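I've been spending my evenings this March teaching our arm to clear a play kitchen, and I'm up to 34 runs by remote control. You'd think after that many I'd stop holding my breath every time the gripper goes down -- but no, I still lean left in my chair as if that helps!
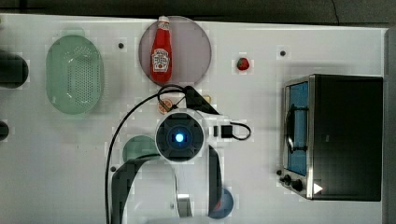
Ketchup on the pink plate, strawberry off to the side, and the arm coming in from below.

Sadia Niazi (so much more patient than I am) says I rush the approach, and she's right. Slow and a bit boring is what the arm learns best from, so I've thrown out my first few runs and started over. We want 50 good ones before we train anything. Tonight it's the strawberry again, and I've already put the kettle on.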